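Last updated Friday, September 3, 2021

# Folding napkins and tea towels on a padded table

These notes cover the folding of plain cotton squares and oblongs: napkins, tea towels, small tablecloths. They assume the pieces have been washed and are dry or very slightly damp. If you want the notes on ironing, those are on a separate page.

## What you need

- A table at hip height, or a little above
- A white cotton sheet or old tablecloth to cover it
- A thin blanket to go under the sheet (optional)
- A spray bottle with clean water
- The cloths you want to fold

I use a white cover for everything except white napkins. A coloured cloth shows up well against it and you can see at once where the edges are. For white napkins I put a dark cover on instead.

## Cover the table

Lay the blanket first, if you are using one, and stop it a hand's width short of the table edge. Lay the sheet over it and smooth it from the middle outwards. It doesn't have to be perfectly flat. A few shallow ripples make no difference to a tea towel, though a thick ridge will print itself into a thin napkin when you press down on the fold.

A bare varnished table is harder work than a covered one. The cloth slides about and the corners you have just lined up drift apart while you reach for the other side.

## Sort before you fold

Put like with like. I make 3 piles: squares, oblongs, and anything that has gone out of shape in the wash. The last pile needs a pull before it is folded. Hold the short corner and the one diagonally opposite and stretch gently, then check again.

Cloths from different makers rarely match, even when the label gives the same size. My Ogbonna napkins come up a finger's width shorter than the Zerkunau ones, and a mixed stack always leans. Fold each sort separately and stack them separately.

## Lay the cloth out

1. Hold the cloth by two neighbouring corners and give it one shake.
2. Lower the far edge on to the table first, then let the rest come down towards you.
3. Find all four corners. If one has turned under or is standing up, put it flat before you touch anything else.
4. Smooth from the centre to each side with the flat of your hand. Don't drag your fingertips, as this pulls the weave off line.
5. Turn the cloth so that one edge is parallel with the edge of the table.

Step 3 is the one people skip. A folded corner gets trapped in the first fold, and you won't find it until you have a lump in the finished square.

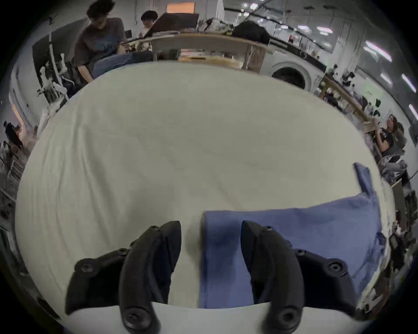
*Blue cloth on the white cover, still creased, with one corner up.*

Creases as soft as these will usually smooth out by hand. For sharper ones, spray lightly, wait a minute and smooth again.

## Fold a square into quarters

1. Take the two near corners and bring them up to the two far corners.
2. Line up the corners first and the edge between them second.
3. Press along the fold from the middle to each end.
4. Take the two left corners across to the right and do the same again.

If the edges don't meet, open the last fold and do it over. Don't trim the difference by tugging – the cloth will spring back in the drawer.

## Fold an oblong into thirds

Lay it with a long side facing you. Bring the near third up, then bring the far third down over it, with the hem just inside the fold. Finish by folding the strip in half, or in thirds again for a narrow drawer. Milan Declercq, who showed me this one, rolls his instead of making the last fold. That suits thick tea towels better than thin ones.

## Stacking and storing

Put the folded edge to the front so that you can lift out one cloth without disturbing the rest. I stop at 5 napkins to a stack. The drawer dividers I use are the Boltport ones, cut down to fit, but a shoebox lid does the same job.

Turn the stacks over every so often, so the same few cloths aren't always on top. Anything slightly damp should be left open over a chair back until the next day.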